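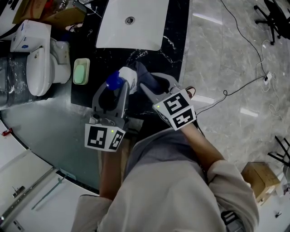 Spray bottle and dark gray cloth on the black marble counter.

Stone counters and what I've learned the slow way

I used to clean stone with whatever was under the sink, and for years I got away with it. Then a splash of vinegar cleaner left a dull patch next to the stove and I finally read up on marble (a bit late, I know!). Acid etches it. So no vinegar, no lemon, and none of those bathroom sprays that promise to eat limescale.

My daily routine now is warm water with a few drops of plain dish soap, wiped on with a soft cloth, then a second pass with clean water. Dry it right away, especially if your water is hard like mine. Dark stone shows every streak, so I go over it once more with a dry microfiber and look at it sideways toward the window.

For oil stains, mix baking soda and water to a thick paste, spread it on, cover with plastic wrap and leave it overnight. Scrape it off with something plastic. I had one from a leaky bottle of olive oil that took three rounds, so don't give up!

Sealing: drip a little water on the stone and wait ten minutes. If it leaves a darker spot, it's time. I use the Brasex sealer and do mine every July, with the windows open and everyone out of the kitchen.

Oh, and wash your cloths without fabric softener. It leaves a film, and then you're just polishing the film around.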